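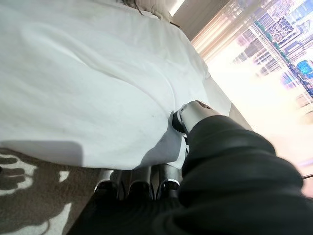 Fig. 1. White duvet, side overhang, gripped at the hem.

Handout 4: Making the bed, and what we claim for it

The Burnura housekeeping guide says a smooth duvet is a finished duvet. I doubt it. Fig. 1 is smooth over broad areas and still bunched along one side, and that side is where most marks get lost. Note the soft folds, then ask whether a guest would mind them. The guide never asks.

Its other claim is that a good bed takes 60 seconds. Whose bed? Timed from where? Bring your own timings to the seminar – I expect them to disagree.

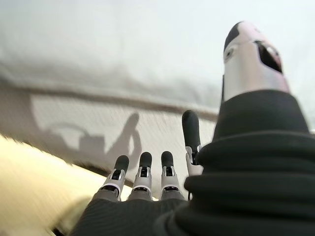
Fig. 2. Hand upright, pale surface behind.

On hands: the guide wants the palm flat and the fingers together for every stroke. Try it on a heavy duvet and you will soon be pinching the hem like everyone else. Read page 11 before you defend the rule. 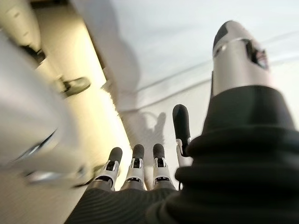

Textures and covers

Paulauskas sells waffle weave as "self-smoothing". I have yet to see a cloth smooth itself. A woven grid can make small creases harder to spot, and that may be all the phrase means. Compare the beige panel in the next figure with the plain tan flap beside it, and decide which you would rather inspect.

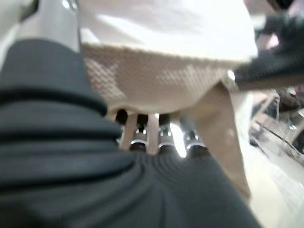

For next time

Make one bed twice, by the guide and by habit. Write down where the two differ. Half a page will do.

2 comments · 4 shares
Housekeeping Studies, Astberg College · Room 127 · Back to top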